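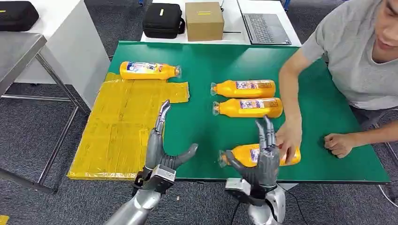

Bottles on the green table, before lunch.

August, bench notes, adhesive trial

Third go at the Skesum wood glue, and I still don't buy the claim on the data sheet. Mindine says full strength after 35 minutes in the clamps. We gave it 35 on the first set and two of the joints opened when I leaned on them. Second set got 66 minutes and held, but so does the cheap stuff if you leave it that long.

Set three is maple to maple, edge joints, same clamps, same spacing. Shop was up to 10 degrees warmer than last time by mid-afternoon, so I don't want anyone reading too much into the comparison. I should have written down the humidity on sets one and two and didn't.

Broke the first joint at 172 on the Zelgate gauge. Sounds fine until you remember that gauge reads high and was last checked before the move. The break was mostly in the glue line, with a bit of wood pulled out at one end. If the bond were as good as they say I would expect to see torn wood all the way along.

Squeeze-out was slow to skin over. Scraped it at 2:30, still gummy, clogged the scraper. The sheet says it sands clean. Gummed up a fresh disc in under a minute.

The Sibiya shop told us they switched over completely and love it. They mostly do face laminations with a lot of surface area, where nearly anything will hold. Not our work.

To do: recheck gauge against the hanging weight. Cut more maple from the same board if there's enough left. Run our old glue alongside at the same clamp time. No reordering until that's done.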